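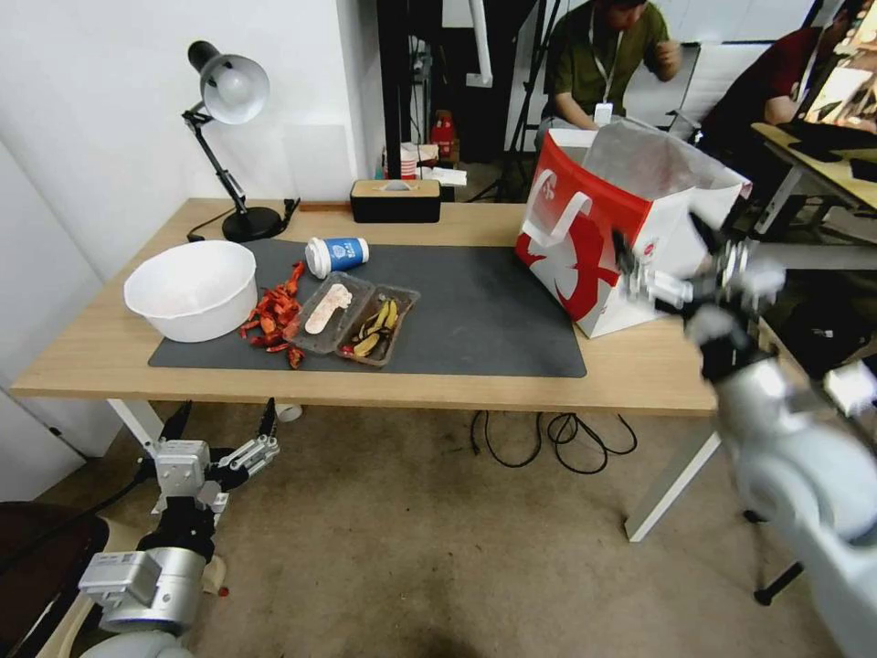 By Hortensia Aravena
Children's science writer, Ulloa Family Pages

Where does our lunch rubbish go?

You have finished your lunch. Your stomach is happy, your hands are a little sticky, and you want to go out and play. But look at the table first! There is a banana peel, a paper cup, a plastic tray and a bag. All of these came to the table for one meal, and each of them has a different road to travel after it.

In this page we will follow them. You will learn why we do not push everything together into one bin, and you will learn some good words, for example "compost" and "residue". Residue means the small amount of something which stays behind, like the sauce at the bottom of a bowl.

Two big families of rubbish

When I was small, my grandmother had a bucket under the sink for the kitchen scraps, and another place for all the rest. She did not call this recycling. She said only that the hens and the garden must eat too.

We can begin in the same way, with two big families.

The first family is food waste. Peels, shells, bones, old bread and the rice that you left on the plate belong to it. These things were once part of a plant or an animal, and very small living creatures can eat them. Some of the creatures are so small that you need a microscope to see them. They are called microbes. Others, like worms and woodlice, you can find yourself under a stone.

The second family is packaging. Packaging is everything that held the food or the drink: cups, trays, cans, bottles, bags. Microbes cannot make a meal from a metal can. Most plastic also stays plastic for a very long time, even when it breaks in pieces too small to notice.

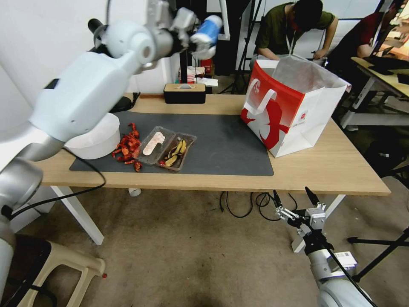 Of course the two families like to mix. A tray can have peel inside it, and a cup can have a last mouthful of milk. So the first job is always to separate them. Take the food out of the tray, and pour the last drink into the sink. Now you have food in one place and packaging in another, and the difficult part is nearly done.

What happens to a banana peel?

A banana peel is yellow when we buy it, and then it gets brown spots. Later it becomes brown and soft all over. This is the peel beginning to change. If you put it in a compost heap, the microbes and the worms continue the work. After some months you cannot find the peel any more. There is dark, crumbly compost, which smells like a forest after rain. Gardeners love it, and tomatoes love it even more.

Peel goes faster if you tear it in small pieces. You can try this with a grown-up: put one whole peel and one torn peel in 2 flower pots with soil, and look at them every week. Write down what you see. My neighbour's son Santino did this last December and his pots were too cold, so almost nothing happened. I tell you this because it is also a result! Microbes work slowly in the cold.

And shells?

Shells are harder than peel. The shell of a prawn or a crayfish is made to protect the animal, so it is strong, and it takes more time to break down. Shells can also smell very much after one warm day. In some towns they go in the food waste bin with everything else, and in other towns there is a special rule. Ask at home what the rule is where you live.

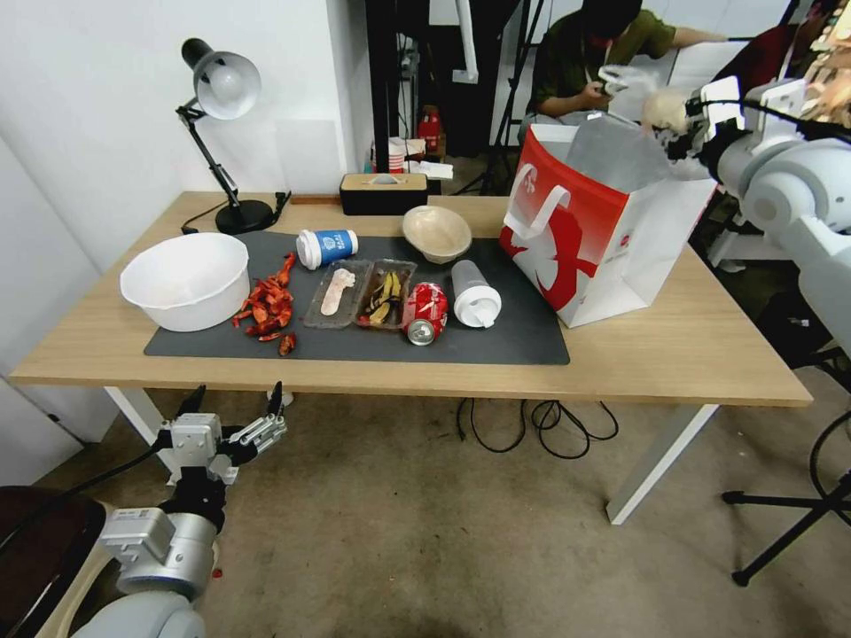 Can I put a paper cup in with the newspapers?

Usually you should not. A paper coffee cup looks like paper, but most of these cups have a thin layer of plastic inside, so that the drink does not come through. Newspapers do not have this layer. Some shops and towns have a separate bin for cups, and the lid often goes in a different bin from the cup. If there is no such bin near you, the cup goes with the general rubbish.

The packaging words

Cans. A drinks can is made of metal, most often aluminium. It can be melted and made into a new can, and this can be done again and again.

Trays. Clear trays are plastic. Many of them can be recycled, but they must be clean. A quick rinse is enough — you do not need to wash them like your best plates.

Paper bags. A strong paper bag with handles is not rubbish yet. Use it for shopping again, or keep your old magazines in it. When it is torn, look if it has plastic inside and take this out before the paper goes to recycling.

Thin plastic bags. These are often not wanted in the home recycling bin, and they can get caught in the sorting machines. Many big shops collect them.

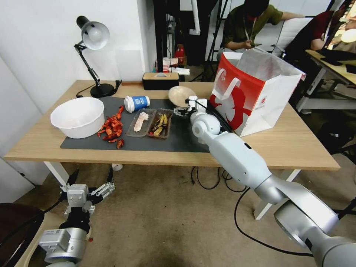
Sorting time: trays, a cup and a paper bag on the table.

Your turn

After the next meal, ask if you can be the sorter. Put a sheet on the table first, so that the crumbs do not go everywhere. Make one place for food and one place for packaging. Hold each thing and ask yourself: what is it made from? Can somebody use it again?

Be careful with sharp edges on cans and lids, and give broken glass to an adult always. Wash your hands at the end, with soap, also between the fingers.

New words: compost, microbe, packaging, residue, rinse

Page checked by Iddrisu Dramani, Thu 25 June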